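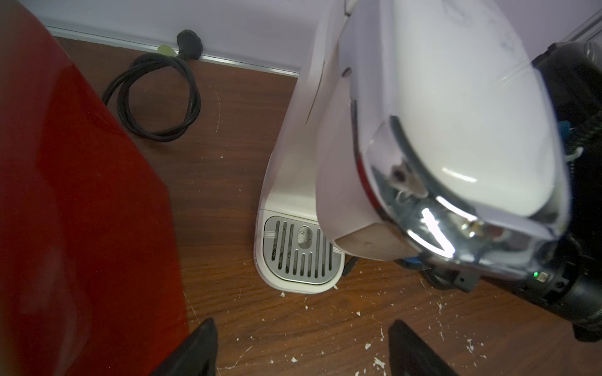 Does the Sturneo wrist kit need a fresh set of demos for every new appliance?
Usually a small set. We train on 200 demos across kitchen gear, then add 14 for the new machine, and that's been plenty for most of what we've tried at Rimmont.

I've been running this kit since April and I'm pretty fond of it! The method is Sutrisno Saragih's (he calls it Sorard): the policy only sees the wrist view, and we shift the appliance a bit between runs so it can't just memorise the bench. On capsule coffee makers it got through 10 trials without a reset, which made my afternoon. Glossy white plastic is still the tough one – glare throws the grasp off a little, so I'd dim the overheads if you can.

Kit comes with the wrist mount, cables and our training scripts.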